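Chapitre 2 – Installer votre coin couture

Vous avez déballé la machine, bravo, le plus beau commence ! Ce chapitre vous accompagne du carton vide jusqu'à la première couture droite. Prenez votre temps, mettez de la musique, et gardez le sachet d'accessoires à portée de main.

2.1 Choisir la table

La Skalamard 838 vibre peu, mais elle aime les plateaux stables. Une table de cuisine convient très bien, une table pliante beaucoup moins. Laissez assez de place à gauche de l'aiguille pour que le tissu puisse glisser sans tomber : sur un rideau, c'est le jour et la nuit.

1. Posez la machine bien à plat, volant à droite.
2. Réglez la hauteur de la chaise pour que vos coudes arrivent au niveau du plateau.
3. Placez la pédale sous votre pied le plus à l'aise.

2.2 Brancher la machine et la lampe

1. Mettez l'interrupteur de la machine sur O.
2. Enfoncez la fiche de la pédale dans la prise latérale, jusqu'au déclic.
3. Raccordez le cordon secteur à la machine, puis à une prise murale ou à une multiprise.
4. Branchez la lampe de travail Festar, si vous en avez une, puis le fer à repasser directement au mur.
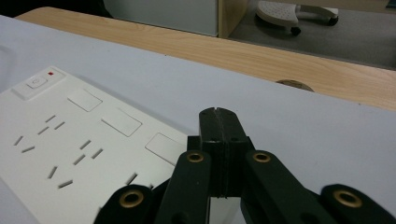 Fig. 2-1. Multiprise à interrupteurs individuels.

Attention : débranchez toujours la machine avant de changer l'aiguille ou d'ouvrir le capot de la navette.

Remarque : la pédale de l'ancien modèle 2,239 n'est pas compatible, même si sa fiche entre dans la prise.

2.3 Remplir la canette

C'est l'étape que tout le monde redoute et que tout le monde finit par adorer – le petit ronronnement du dévidoir est très satisfaisant !

1. Glissez la bobine sur le porte-bobine et bloquez-la avec le disque.
2. Passez le fil dans le guide supérieur, puis autour du disque de prétension.
3. Enfilez le bout du fil dans le trou de la canette, de l'intérieur vers l'extérieur.
4. Poussez l'axe du dévidoir vers la droite et appuyez doucement sur la pédale.
5. Coupez le fil qui dépasse après quelques tours, puis continuez jusqu'à l'arrêt automatique.

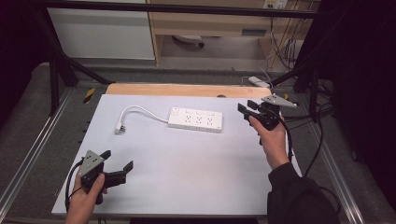
Peut-on utiliser les canettes d'une autre machine ?
Seulement si elles sont de classe 15 et en plastique transparent. Les canettes métalliques faussent la tension du fil inférieur.

2.4 Premier essai

Prenez une chute de coton pliée en deux, réglez la longueur du point sur 2 et la tension sur 5, puis abaissez le pied presseur. Tenez les deux fils vers l'arrière pendant les premiers points. Si des boucles se forment dessous, renfilez entièrement le fil supérieur, pied levé, avant de toucher à la tension.

Texte : Annapurna Varghese. Relecture : Yamuna Rajan. Version du 11/10/18.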